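손목 카메라냐 고정 카메라냐, 손전등으로 비교해 본 기록

9월 들어 양팔 셀에서 카메라 구성을 다시 보고 있다. 지난 글에 Vuko 컨트롤러 설정을 적다가 카메라 얘기는 다음으로 미뤘는데, 그 다음이 이 글이다. 결과부터 적으면 둘 다 쓰기로 했다. 다만 어느 쪽을 언제 믿을지는 처음 생각과 많이 달라졌다.

물건은 손전등으로 골랐다. 원통이라 잘 구르고, 머리와 몸통 굵기가 달라서 어디를 잡느냐에 따라 결과가 달라진다. 색이 여러 가지라 나중에 영상을 돌려 볼 때 어느 것을 집었는지 찾기도 쉽다. 과제는 단순하다. 가운데 모아 놓은 손전등을 한 팔이 집어서 색끼리 나란히 놓거나 번갈아 놓는다. 세워 놓고 시작하는 경우도 넣었다.

고정 카메라는 셀 전체가 들어오게 달았다. 양쪽 팔의 베이스부터 뒤쪽 레일에 걸린 고리까지 한 번에 보인다. 두 팔이 서로 얼마나 가까운지 판단할 때는 이 시점이 제일 편하다. 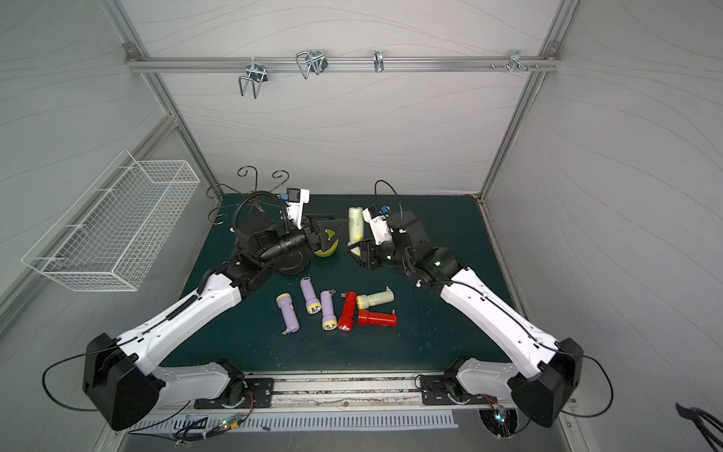 고정 카메라에서 안 되는 것

손끝이 안 보인다. 팔이 뻗으면 손목 뭉치가 물건을 가려서, 조작하는 사람이 마지막 몇 센티미터를 감으로 내려가게 된다. 고정 화면만 보고 10번씩 집어 봤는데 보라색 손전등에서 제일 많이 헤맸다. 머리 쪽을 잡는다고 내려갔다가 몸통을 밀어 버리는 식이다. 카메라 각도를 바꿔도 가려지는 위치만 달라졌다.

해상도를 올려 보자는 의견도 있었는데 가려진 부분은 해상도를 올려도 그대로다. Tyyne Pitkänen은 카메라를 반대쪽에 하나 더 달자고 했다. 케이블이 늘어나는 게 싫어서 일단 보류했다.

손목 카메라는 그 점에서 확실히 낫다. 두 손가락 끝이 물건의 어디를 무는지 바로 보인다. 손가락에 난 긁힌 자국까지 보일 정도라 패드 마모 확인용으로도 쓸 만하다. 대신 손목을 들면 화면에 방 안이 같이 들어온다. 등을 돌리고 선 사람, 옆 탁자의 와인잔, 멀리 있는 모니터까지 다 찍힌다. 사람이 움직이면 배경도 계속 바뀐다. 학습 데이터로 쓸 생각이면 이 부분을 미리 정해 두는 게 좋다. 우리는 아직 못 정했다.

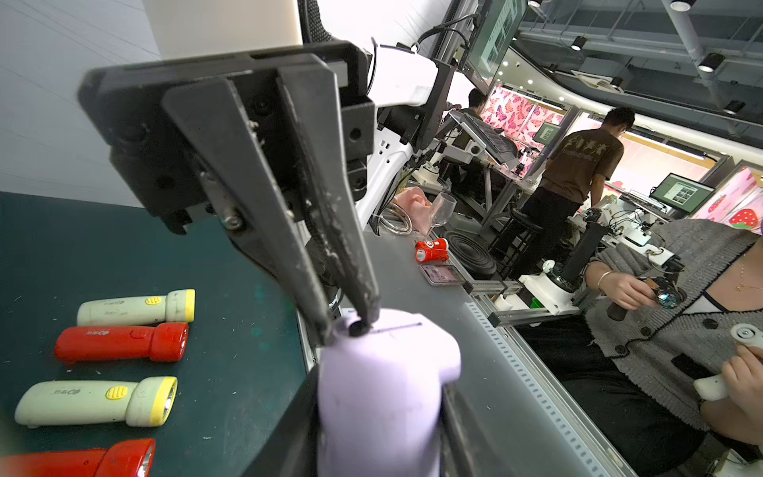
손가락 모양과 시야

카메라만 비교하려고 했는데 결국 손가락 얘기도 하게 된다. 끝이 좁아지는 모양은 손목 화면에서 두 끝 사이로 탁자가 보여서 정렬하기가 쉽다. 전에 쓰던 넓은 손가락은 잡는 힘은 좋았지만 화면 아래를 다 덮었다. Raili Huttunen이 Heiskanen 브래킷 치수를 조금씩 바꿔 가며 3가지를 뽑아 줬고, 그중 카메라가 가장 높은 것을 골랐다. 낮은 것은 손가락 끝이 화면 중앙에 와서 좋아 보였는데 깊이 내려가면 물건 윗면밖에 안 보였다.

뾰족한 끝의 단점은 접촉면이 좁다는 것이다. 손전등 몸통을 비스듬히 물면 돌아간다. 스위치가 튀어나온 쪽을 피해서 무는 게 좋고, 힘을 올리는 것은 별로 도움이 안 됐다. 오히려 옆으로 튕겨 나가는 경우가 생겼다.

다른 쪽 팔을 볼 때도 손목 카메라가 꽤 쓸모 있었다. 한 팔을 세워 두고 다른 팔이 보라색 손전등을 누르고 있는 모습을 건너편에서 보면 고정 카메라에서는 모르던 각도가 나온다. 빨강과 크림색을 번갈아 놓은 줄도 이 화면에서는 간격이 잘 보인다. 줄이 얼마나 삐뚤어졌는지는 고정 화면보다 여기서 먼저 알아챘다.
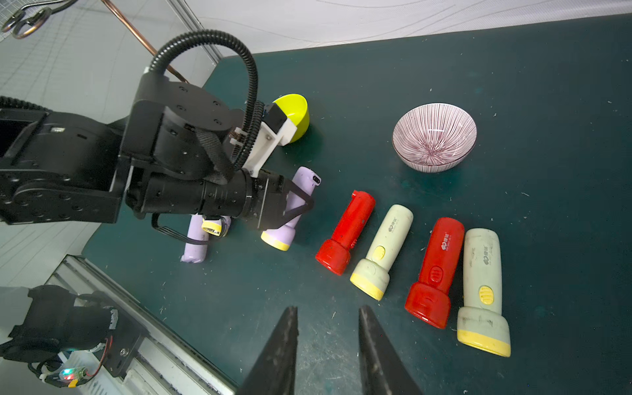 Qistina Sutanto

조작 쪽 얘기도 적어 둔다. 손목 화면만 크게 띄우고 하면 금방 방향 감각을 잃는다. 팔이 돌면 화면도 같이 도니까 앞으로 민다고 밀었는데 옆으로 가는 일이 있다. Eero Juntunen은 처음부터 손목 화면이 편하다고 했고 나는 끝까지 적응을 못 했다. 사람마다 차이가 큰 것 같아서 화면 배치는 각자 저장하게 바꿨다. 나는 고정 화면을 크게, 손목 화면 두 개를 아래에 작게 둔다.

시간 맞추기는 예상보다 오래 걸렸다. 고정 카메라와 손목 카메라의 프레임이 어긋나서 두 손이 같이 움직이는 구간에서 티가 났다. Dosik 쪽 기록 스크립트에서 타임스탬프를 받는 위치를 바꾸고 나서 나아졌다. 확인한다고 2,000프레임 정도를 눈으로 넘겨 봤는데 다시 하고 싶지는 않다.

두 그리퍼가 가운데서 만나는 동작은 고정 카메라가 여전히 필요하다. 손목 화면끼리는 서로의 검은 부품만 가득 차서 거리를 읽기 어렵다. 그릇을 같이 올려놓고 할 때도 마찬가지여서, 그릇까지 남은 거리는 고정 화면으로 본다.
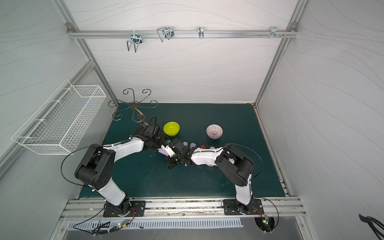
고정 카메라 화면. 가운데서 두 그리퍼가 거의 맞닿은 상태.

당분간 쓸 구성은 이렇게 정했다.

접근할 때: 고정 카메라
무는 위치를 맞출 때: 그 팔의 손목 카메라
두 팔이 가까워질 때: 다시 고정 카메라
기록: 전부 저장

다음에는 같은 구성으로 100회를 모아 보고 실패한 것만 따로 분류할 생각이다. 매트에 흰 부스러기가 꽤 있는데 그 전에 한 번 닦아야 한다. 브래킷 치수는 Raili가 정리하면 댓글에 올리겠다. 고정 카메라 높이는 아직 손대는 중이라 숫자를 적지 않았다.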